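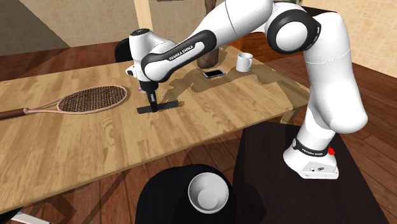 Figure 4-1. Arm over the table in the simulated room, fingers down at the bar.

4. Recording demonstrations in simulation

Section 3 left you with a working scene and a controller that talks to it. In this section you'll record the examples Skeltar learns from. Set aside a morning. The recording goes quickly once you get going, and getting going is where the morning disappears.

A demonstration is one complete run of one task, from the home pose to the end of the task, driven by you. Skeltar copies what you do. It has no opinion about whether you did it well, so a wobble you repeat often enough will come back to you as a skill.

4.1 Before you start

1. Close any other program that uses the graphics card. The recorder will not warn you when it drops frames. It will just drop them.

2. Open Vultbridge and load the scene saved in Section 3.6. Wait for the shadows to settle before touching anything.

3. Check that the view matches Figure 4-1 in general layout. The base of the arm should be at the right on its black platform, the table at the left, and the racket, phone and mug on the tabletop. Small differences in the position of the clutter are normal.

4. Press Home on the controller. The arm should return to its start pose with the gripper open. If it heads for the dresser, your axes are swapped; go back to 3.4.

5. In the Session panel, type a task name. Use lowercase and no spaces. "test", "test2" and "test_final_real" are all accepted, and you will regret each of them by March.

Note: The racket, the phone and the mug are solid. You can hit them. The mug is the one most people hit.

4.2 Recording one demonstration

1. Click Arm Recorder. The status light in the panel turns amber. (The button arms the recorder. It has nothing to do with the arm. We have asked for a new name.)

2. Press the left trigger to begin. The light turns green and the step counter starts.

3. Move the gripper until it is over the black bar, with both fingers pointing straight down. Come in from above. A sideways approach can work, but it teaches Skeltar to sweep across the table like a waiter closing up.

4. Lower the gripper slowly until the fingers meet the bar. Watch the contact readout, not the picture. Against black fingers, a black bar is hard to judge by eye, and the arm's own shadow doesn't help.

5. Carry out the task named in the Session panel.

6. Bring the arm clear of the table and press the left trigger again. The light goes back to amber.

7. Choose Keep or Discard. You have 2 seconds. After that the recorder picks Keep, on the theory that you are proud of your work.

Caution: Do not press Home while the light is green. The trip home is recorded as part of the demonstration, and Skeltar will learn to give up halfway through and go home.

Caution: The red button on the base is part of the model and does nothing in Vultbridge. To stop the arm, press Esc. On real hardware, use the emergency stop you were shown in training, and please don't get into the habit of reaching for Esc.

4.3 What to keep

Keep a run if the task was finished and you would be willing to watch it again. Small corrections are fine and often useful, because the trained policy will need to make them too. A run in which you missed the bar, backed up and tried again is worth keeping. A run in which you took a sip of coffee with one hand is not: those long pauses teach the arm to hover.

Discard a run if:

- the fingers passed through the tabletop, even briefly
- the bar landed on the floor, unless the task is putting the bar on the floor
- anything moved that the task didn't ask you to move
- you were talking to someone

The last item was added by Martim Fonseca after he reviewed his own first batch.

4.4 How many you need

For a single task with the objects in fixed positions, our reference set has 272 demonstrations. Once you turn on Shuffle, which changes the positions of the tabletop objects between runs, plan on around 2,000, split among several people. Two operators with different habits give better coverage than one operator with tremendous stamina.

Don't record the whole set in one sitting. Runs made late in a long session get shorter and sloppier, and you can see it plainly in the step counts.

4.5 Saving and checking the batch

1. Click Close Session. Files are written to the folder you chose in Presero during installation.

2. Open the batch viewer and sort by length. Look at the shortest and longest runs first. Most of the bad ones live at the two ends.

3. Play back any run marked with a yellow flag. The flag means the arm came near a joint limit, usually with the elbow stretched out. Flagged runs may be kept if the motion looks smooth.

4. Fill in the operator field. "Me" is not an operator.

5. Click Export and select the Žukauskas format. The older format is still on the menu for people with older projects. If you aren't sure whether you have one, you don't.

Note: Export makes a copy. The original session stays on disk until you delete it, and it is large. Wait until the first training run in Section 5 has loaded the exported batch before clearing anything out.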